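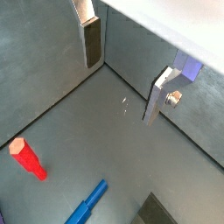
Voyle to Start Charging for Lost Umbrellas, Skidgate Riders Told

Passengers who leave their belongings on the Cinine ferry will have to pay $2 to get them back beginning in July, the Voyle transit company said in a notice taped to the inside of the ticket window, where it covered the tide table.

The fee applies to any item handed in by crew or by other passengers and kept overnight at the Skidgate terminal. Anything picked up before the last boat of the same day will still be returned free. Medicine, house keys, eyeglasses and what the notice calls "articles of sentimental comfort to persons under ten" are exempt.

Voyle says it is now holding 1,311 unclaimed items, a figure it arrived at during a stock check this spring. The previous stock check was done when the ferry still carried mail, and its total was recorded as "a good deal."

The company's lost property room is a former coal store behind the waiting area. It was meant to be temporary. Staff told riders at a public meeting last month that the door can now be opened only partway, and that anything behind the second row of shelves should be thought of as being in long-term care.

Umbrellas make up the largest part of the collection by a wide margin. They are followed by single gloves, reading material, and lunch. The lunch is thrown out at the end of each day under a rule that dates, according to the meeting minutes, to "the incident with the crab."

Under the new policy, items will be kept for four months and then sold at an open table outside the terminal. Until now Voyle has had no limit at all. One crew member who has worked the boat for most of his adult life told the meeting that a set of golf clubs had been in the room longer than he had been with the company, and that he had grown used to them.

Where the money goes

Voyle has promised that everything raised will be spent on the Skidgate terminal, starting with the bench. Riders at the meeting asked which bench. There is only one, the company confirmed, and it is aware of the slope.

After the bench, the next item on the list is the clock over the gate, which runs fast. Opinion on the clock is divided. Regular commuters to Cinine have built it into their mornings and several of them spoke in its defense, arguing that a correct clock would cause people to miss the boat. A written comment submitted before the meeting proposed fixing the clock and moving the schedule to match the old one. Voyle thanked the author and said it would look into what that would mean.

The company would not say how much it expects to collect. It did say that if every person who lost something last year had come in to ask for it, the line would have reached the bait shop. The bait shop has asked that this not happen.

Opposition forms, brings umbrellas

The fee has drawn more public interest than anything Voyle has proposed in years, including the removal of the middle sailing, which passed without comment and was noticed the following winter.

Those against it make two main points. The first is that an umbrella of the kind most often left on the ferry is not worth $2, and that the company will simply end up owning more of them. Voyle concedes this. The second is that a ferry has no business making money on forgetfulness when it announces arrivals over a loudspeaker that has sounded for years like someone talking into a pillow. Passengers who can't tell they have arrived tend to get off in a hurry, the argument goes, and leave things behind.

Voyle said it had tested the loudspeaker and found it to be loud.

A smaller group wants the fee raised. One longtime rider told the meeting that she had left the same scarf on the boat on three occasions, that she had been given it back three times with a smile, and that she had learned nothing. She suggested ten dollars and said she would be glad to pay it.

There was also a question from the back of the room about ownership of the golf clubs. It was not answered to the satisfaction of the person who asked, who declined to say whether they were his but was able to describe the bag.

How it works in Wuraria

Supporters of the plan have pointed across the water to Wuraria, where the bus company has charged for lost items for a long time and where, they say, the shelves are nearly bare.

That is true as far as it goes. A call to the Wuraria bus office during the lunch hour found that the shelves are nearly bare chiefly for lack of a lost property service on most routes. Drivers are asked to put anything they find on the dashboard, and passengers are asked to look at the dashboard. The office described this as working well, although it did mention a hamster.

Wuraria's fee is charged only at the main depot, and only when the person with the cash box is in. Asked how often that was, the office said it would have to check with the person with the cash box.

None of this appears to have weakened the comparison. "Look at Wuraria" was said so many times at the Skidgate meeting that a resident who had moved from there in the spring stood up and asked everyone to please stop.

What riders will need to do

Anyone hoping to recover something before the fee begins can go to the Skidgate ticket window between the morning boat and 3 p.m. and fill out a green form. The form asks for a description of the item, the sailing on which it was lost and the weather at the time. Voyle says the weather is the most useful part, and that most people can't tell one black umbrella from another but will remember being rained on.

Proof of ownership isn't required for anything worth less than a round-trip fare. For more valuable things, staff may ask a question that only the owner could answer. Riders have complained that the questions are too hard. A man collecting a raincoat was asked what was in the left pocket and got it wrong, then was shown the contents of the left pocket and agreed that it was probably best if the company kept them.

Items lost on the Cinine side are a separate matter. The Cinine landing has no staff and no building, only a post with a hook on it, and whatever is found there gets hung on the hook. Voyle doesn't consider the hook to be part of the lost property system and will not be charging for it. At the time of the meeting it held one child's boot and a very nice hat.

The first sale table is planned for the fall, once the four months have run out on the existing stock. Voyle has agreed to treat everything now in the room as if it had been lost on the first day of July, so that owners get a fair chance to come forward. That includes the golf clubs, a boxed fondue set with the gift tag still on it, a trumpet mouthpiece, and a framed certificate for perfect attendance, which was left on the late boat and never asked about.

Prices at the table have not been set. A draft list seen at the meeting put most umbrellas at $2, the same as the cost of claiming one, and several riders were heard working out whether it would be simpler to wait and buy their own back. Voyle said it had no objection, provided they could wait that long in Skidgate without one.

Written comments on the policy can be dropped in the slot beside the ticket window until the end of the month. The company asks that they be signed, and that people stop using the slot for returned library books, as the library does not come to the ferry and the books have been going into the coal store with everything else.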